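Print | E-mail this thread
21 August 2020
Posted from Plirosstead
802 likes | 13 comments

Okay, a few of you asked after my last post how the hand-washing is going, so I'm going to do this as a thread and I apologize in advance to everybody's feed. Get a coffee. This is going to be long because I have a lot of feelings about towels now.

Quick background for new folks: the washer in our building went out in the spring and the landlord has been promising a new one ever since. The laundromat over on the Nisari side is open again but with short hours, and the line is out the door by the time I get off work. So I've been doing most of it in the bathtub.

Small things were fine from the start. Socks, T-shirts, pillowcases, all easy. You swish them, you let them sit, you swish them again and you feel like somebody's great-grandmother in a good way. Towels are a whole other animal and I wish I'd been warned about the weight.

A bath towel full of water is HEAVY. The first one I lifted out of the tub I got about as far as my knees, and then it slid back in and took a good part of the bathwater with it onto the floor, which I then had to mop up with (you guessed it) another towel.

So, soap first. I was using way too much. I was pouring it like I pour it for the machine and then rinsing and rinsing and the water was still cloudy. Now I use one tablespoon for two big towels and that's plenty. If your towels feel stiff and kind of waxy, I'd bet money it's leftover soap.

To get the old soap out I did one long soak in hot water with a cup of plain white vinegar and no detergent at all. The water went gray. I was embarrassed! These were towels I had been calling clean for years. I did it twice for the older ones and they came out so much softer.

Please don't mix vinegar with bleach, ever, not even a splash, not even if there was bleach in the tub earlier and you think you rinsed it. My aunt taught me that one when I was little and I'm passing it along.

I also quit fabric softener completely. It smells lovely and I miss it, but it coats the loops and then the towel just pushes water around on your skin. I gave the rest of the bottle to my neighbor, who loves the stuff and left me a bag of plums on the doorknob in return. I came out ahead there.

Now, wringing. I twisted everything like a rope for the first month and my wrists were a mess. What works for me is to let the tub drain with the towels still in it, then fold each one over itself and press down with both hands, and just lean. Go get a drink of water. Come back and lean some more.

After that I hang it over the shower rod for an hour so it can drip, and only then does it go out on the line. If you take it straight outside you'll be carrying a gallon of water down the stairs in your arms and your shoes will know all about it.

Line drying! I have opinions! Shake it hard before you hang it, five or six good snaps so it cracks like a flag. Then when it's dry, take it down and shake it again. Most of that crunchy feeling goes away with the second shake. My line is only as long as the balcony so I can do three big ones at a time.

Shade if you have it for the colored ones. I had a dark blue one that I left in full sun all of July and it now has a pale stripe across the middle exactly where the line was. I still use it. It's the beach towel now, not that anybody's been to the beach.

Somebody in the replies asked how often. I do bath towels every four days and hand towels every two, and the kitchen ones every single night because I can't stand the smell of a kitchen towel on its second day. Your house, your rules. My sister goes a full week and she's a healthy and happy person.

Another question was whether to buy new ones. I looked. Çetinkaya, the little linen shop downtown, has reopened for pickup and they have beautiful thick ones, and I stood at the window for a while. But thick is not your friend when you're washing by hand. Thin ones rinse faster and they dry in an afternoon.

What I ended up getting was a couple of plain white ones from the church sale out in Vostalcombe, thin and big and a little worn already. Best towels I own. I'd take ten more if they had them.

Folding, since that's the part I do in front of the TV. I used to fold in half and half again, and the stack leaned. Now I go in thirds the long way and then in half, and it fits my narrow shelf with the fold facing out. It took me a few tries to get used to and I still start some of them wrong and have to open them back up.

Make sure they are dry-dry before they go on the shelf. Feel along the hem, where it's doubled over. If the hem is cool to the touch it's still damp and it'll make the entire stack smell like a basement. I learned this with a stack of six.

The landlord now says September for the new machine. I'll believe it when I hear it spinning. I will probably cry a little. But I might keep doing the good white ones in the tub, on nice days anyhow, with the radio on and the window open.

Next thread is going to be sheets, and I'm scared of sheets. If you've done a fitted sheet in a bathtub please tell me how, because right now my plan is to stand on it. Thanks for reading all of this, you're very patient people. Go shake out a towel.

380 shares | 521 saves 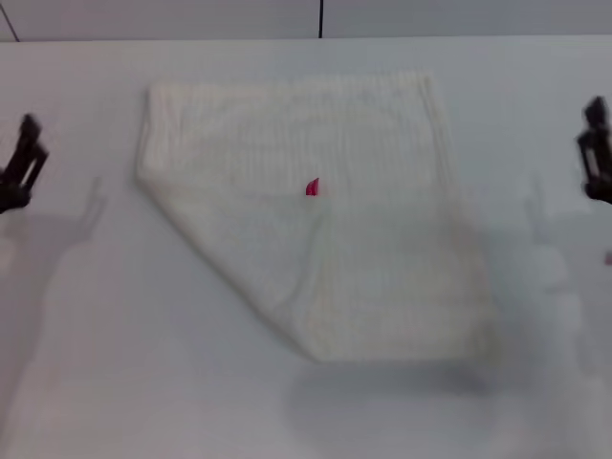 A big white towel, one corner folded over.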